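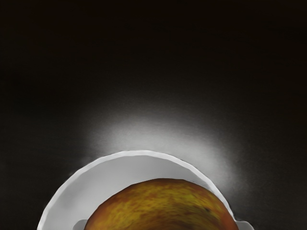
Fruit in the bowl, a fingertip on either side, in the Jotero simulator.

Visits > Labs > Valentini

A morning at Valentini, and the grip that wouldn't let go
July, by Jostine
2 min read

I had been looking forward to Valentini all spring, and they could not have been kinder (the coffee alone was worth the train ride!). Most of our tour went to a fault they call the late release. Their picking program, Nidum, had done 2,000 simulated grasps, and in 144 of them the fingers kept squeezing after the stop command. On a screen that bruises no one, but the same program was due to run on a real arm beside real people, so they halted everything. The cause was a force limit read in the wrong units, and it took 5 days to find! They are now repeating all 2,000 grasps, and we stayed well past noon watching them go by.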